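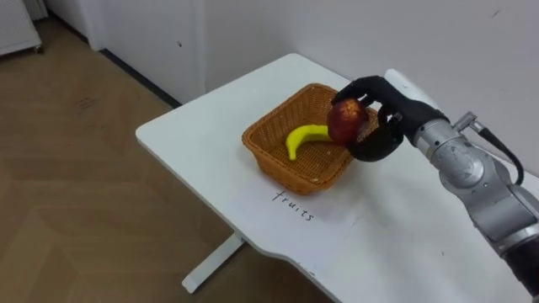
An apple and a banana, a woven basket, a white table.

FOR IMMEDIATE RELEASE

SELOLSTEAD PANTRY NIGHT RETURNS THURSDAY IN JANUARY, DOORS AT 5:30 PM
Supper, silent auction and chili cook-off to stock weekend food bags for local kids

SELOLSTEAD - Pantry Night is back. One evening, one big room, all proceeds to the Selolstead Weekend Bag program. The program sends food home on Fridays with kids who get free breakfast and lunch at school during the week and may not have much waiting for them Saturday and Sunday.

Last school year the program packed for 300 students. This year the list is at 447. Same van, same shelves, a lot more bags.

"We filled the last gap in December out of the emergency fund and that fund is pretty much gone," said Bjarke Zoëga, director of Selolstead Weekend Bag. "So this one matters. Come eat, bid on something, go home full."

WHAT: Pantry Night, a benefit supper with silent auction, chili cook-off and live music.

WHERE: Quispe Hall, lower level. Enter from the parking lot side, not the street side. Street side doors will be locked.

WHEN: Thursday. Doors 5:30 PM, supper served 6 to 7:30, auction closes at 8 sharp, music until 9.

COST: Adults $15, kids under 12 eat free. Pay at the door, cash or card. Nobody gets turned away for not having the fifteen dollars.

The cook-off

Twelve pots max, so sign up early. Bring your chili hot, in a slow cooker, with your own ladle and an ingredient card. Cards need to list nuts, dairy, wheat and meat. Extension cords provided. Tasting is by ticket, $1 a cup, and the tickets are also your votes. Drop them in the can by the pot you like. Most tickets wins. Yes you can vote for your own, you just have to pay for it like everybody else.

Drandard Hardware is putting up the prize, a $400 gift card, and lending the folding tables again.

Last year's winner was a white bean and green chile from the Selolstead fire station. They are entering again. They have been talking about it since Labor Day.

The auction

Items so far: a cord of split oak (delivered inside town limits), two nights at a lake cabin, four haircuts, a quilt, piano tune-up, a load of gravel, a month of bread from the Rokmont Bakery, snow plowing for the rest of the season, and a birthday cake to be named later. Still taking donations thru Tuesday noon. Drop off at the Weekend Bag office, or call and somebody will come get it. No used electronics please, and no furniture bigger than one person can carry. 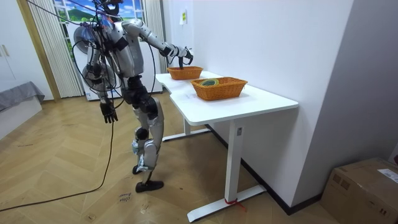 Minimum bid raises are $5 on anything over $50, otherwise $1. Winners need to pay and pick up before 9 or make arrangements at the desk. The gravel and the firewood will be scheduled seperately.

Where the money goes

A bag is two breakfasts, two lunches, two suppers, fruit and a snack. Food is bought by the case thru the Rokmont Grocers warehouse at cost. Fruit is the part that goes up and down the most and it is also the part the kids ask about, so the program tries hard not to cut it. Apples hold up well in a backpack. Pears do not.

The goal for the night is $2,000 more than last year's supper brought in. That would cover fruit for every bag to spring break and let the program stop buying the small peanut butter jars, which cost nearly as much as the big ones.

"People ask what to bring. Bring your neighbor," Zoëga said. "If you can't come, a case of oatmeal packets is great too."

Food donations will be taken at the door. Most needed:
Instant oatmeal packets
Shelf stable milk, single size
Canned chicken or tuna with pull tops
Mac and cheese cups
Apple sauce cups
Granola bars, no nuts

Please no glass and nothing past date.

Helping out

Need people for set up (3 PM), serving (5 to 8) and clean up (9 until done). High school students can get service hours, bring the form with you, it will be signed at the end of the shift and not before. Closed-toe shoes in the kitchen.

Packing for that Friday's bags will go ahead as normal, 7 AM Friday at the office. Coffee's on.

Weather

If Selolstead schools close on Thursday the supper moves to the following Thursday, same times. Chili entries carry over. Auction items carry over. Notice will go on the office voicemail by 1 PM.

About Selolstead Weekend Bag

Selolstead Weekend Bag is a local non-profit serving students in kindergarten thru 12th grade at all four Selolstead schools. Bags are handed out by school staff and families do not have to fill out an income form. To get a child on the list, talk to any school office or call the program direct.

To sign up for the cook-off, donate an auction item or take a shift, stop by the Weekend Bag office weekdays 9 to 2 or leave a message after hours. Press welcome at the supper, please check in at the desk first and no photos of children without a parent's ok.

###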